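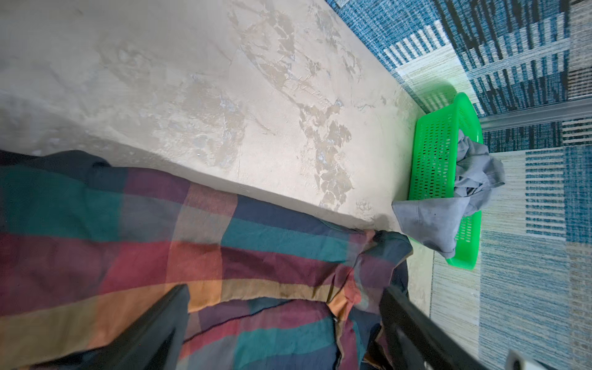

Wrist view, plaid blanket between the fingers, basket beyond.

Support > Two-Arm Cells > Gripper and Wrist Faults

Filed under: Gripper, Cabling, Intermittent faults

Ticket opened January 2, 2019
Site: Jinville
Cell: Drastance folding cell, two arms on a common rail
Status: Monitoring

Problem as reported
Right gripper drops out of position hold during the blanket routine. The fault shows up when both arms have the fabric and the right arm starts its pull. Controller logs "position error, gripper axis" and opens the fingers. Left gripper does not fault. A restart clears it, then it comes back within the same session.

Settings at time of fault
Gripper timeout: 200 ms
Settle time before pull: none
Control software: Vikon, stock configuration
Wrist camera stream: on

Step 1. Checked finger pads on both grippers. Some lint on the inside face, right side heavier than left. Cleaned with a dry brush. Fault still present.

Step 2. Ran the right gripper open and closed with no fabric, arm parked. No faults. Repeated with fabric in the fingers and the arm still parked. No faults. That points away from the gripper motor and toward something that happens when the arm moves.

Step 3. Ran the pull with no fabric. Faulted on the second pass. So load on the fingers is not needed to get the error – arm motion alone will do it.

Step 4. Looked at cable routing. The corrugated hose on the right arm loops back from the gripper and is held with small white clips. With the arm stretched out to the blanket, there was very little slack left at the wrist. Moved the clip nearest the gripper back along the arm and reset the loop by hand. Swung the wrist through its full travel with power off to make sure the hose did not catch.

Step 5. Reseated the gripper connector. One pin was slightly low in the housing. Pushed it home and tug-tested the wire. Did the same on the left arm for good measure, no issues found there.

Step 6. Checked power at the board under each arm base, arms idle and then arms moving. No sag on either one. Board and supply ruled out.

Step 7. Re-homed both arms and ran the blanket routine again from the top. 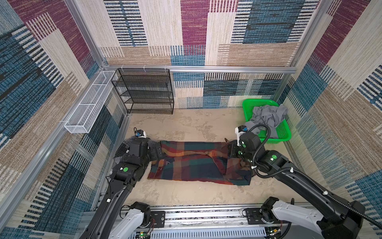 Sung: Before you change the timeout, leave the cable fix in on its own for a while. If you raise the timeout now and the fault goes away, you won't know which one did it. Also log the gripper current on both arms. A low pin will give you a short spike ahead of the position error. A tight hose by itself usually won't.

Agreed, timeout left at 200 ms. Current logging turned on for both grippers.

Result after Steps 4 and 5: 600 cycles, 2 faults, both on the right gripper. Current log shows a spike ahead of each one. Hose slack checked after each fault and found unchanged. The pin had backed out again – the retaining tab in the housing is worn and does not lock.

Step 8. Replaced the right gripper connector housing and crimped new pins. Left the old clip positions marked on the arm with tape in case the routing has to go back.

Open items
- Spare connector housings: order 5 for the cell.
- Add a hose slack check, arm at full reach, to the startup list.
- Add pad cleaning to the same list. Lint builds up fast with this blanket.
- Run another 600 cycles on the new housing with current logging left on. Timeout stays as is until that run is done.

Ticket stays open until the February service visit.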